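Refill Stations Deserve a Proper Table
By Celeste Carvalho
2023-07-31
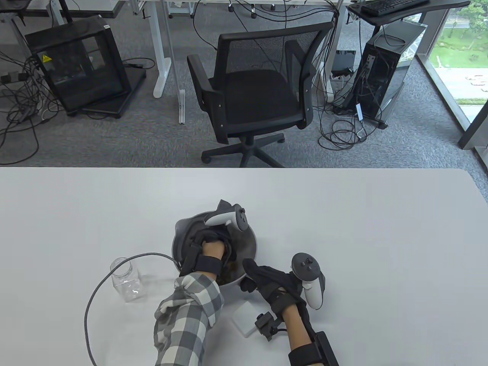
The case for buying dry goods loose has been made many times, and in most respects it has been won. Shops such as Cukside now sell grain, lentils, seeds and coffee by weight, and a growing number of offices order for their shared kitchens in the same way. What has received far less attention is the transfer itself, the few minutes in which food leaves one vessel and enters another. A gray bowl, a clear plastic jar with its lid off and a plain white table are sufficient equipment for the task, and the choice of each deserves more care than it is commonly given.

The bowl should be wide. A narrow one forces the hand against the side and sends grain over the rim, and a bowl that cannot admit a whole hand will not be cleaned well afterward. The jar should be clear, so that its contents and their level may be read from across a room. Square jars stand close together on a shelf and waste little space, although their corners hold dust and must be wiped with some patience.

The table is the matter on which employers most often fail. At Dokent, where I advised on the shared kitchen for 2 years, staff refilled 66 jars on a counter already occupied by a kettle, a toaster and the morning's mail. Spills were frequent and blame was freely assigned. My colleague In-ho Yoon proposed a separate table, kept clear at all times, and the proposal was resisted on grounds of floor space. It was adopted the following August. The complaints fell away, and the counter was returned to the people who wished to make tea.

It will be objected that sealed packets spare everyone this labor. They do, at a price paid in packaging and in food thrown out half used. An organization that asks its staff to buy loose goods – and many now do so in writing – should accept the modest obligation that follows, and give them a clear surface on which to work.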